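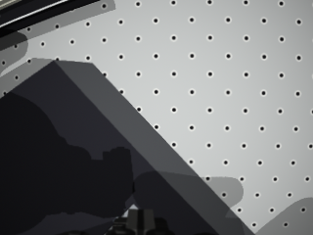
# About us

Hello, and thanks for clicking through! I'm Nneka Igwe, and I run Treltar, a small office that helps farming families sort out what they owe, what they're owed, and which form is standing between the two. We look after the villages on both sides of the Gusano road, and we've been at it long enough that people now shout loan questions at me in the market.

Treltar began with my aunt Salamatu Igwe's kitchen table. She'd kept the books for the Babalola growers' co-operative for years, and when the debt relief scheme came in she was the one everybody brought their letters to. Half of those letters had the wrong name on them, or the right name and somebody else's plot number. She wrote to the bank. The bank wrote back to a man who'd moved away. You can imagine how that went on (and on), so the following August we rented a room, bought a filing cabinet with one working drawer and put our name on the door.

## What we do all day

Mostly we read. A family comes in with a carrier bag of passbooks, crop receipts and bank notices, and we go through the lot with them and make one clean list. Then we check that list against the scheme register. If the two don't match, we write the correction request, go along to the branch if we're wanted, and keep chasing until there's an answer in writing.

So far we've opened 1,168 household files, and 732 of them are closed, with the letter to prove it. The rest are still open — some are waiting on land records, some on the bank, and a few on a cousin who has the only copy of something.

We don't lend money and we don't sell insurance. We don't take a cut of anything that gets written off either, so if someone asks you for one in our name, please ring us straight away.

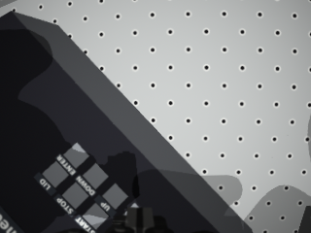 ## Who you'll meet

Kayode Shehu is usually at the front desk. He used to work in a bank branch and can read a loan statement upside down, which comes in handy across a counter. Tineke Wuyts looks after Cindance, our own little case list, and she's the person to thank when your file is found in under a minute. Nkechi Onuoha does the village visits and knows every track that floods. Salamatu still comes in to check our sums, and she still finds things!

## Coming to see us

You don't need an appointment. We open at 8 in the morning and see the last person at 3, then use what's left of the day for letters and phone calls. Bring your passbook, any notice the bank has sent you and something with your plot number on it. If you haven't got all of that, come anyway and we'll work out what's missing.

If you can't travel, leave a message with the Babalola co-operative store and Nkechi will add you to her next round. She likes to have 6 households on a trip, so it's worth asking your neighbours whether they've got a letter they've been putting off opening.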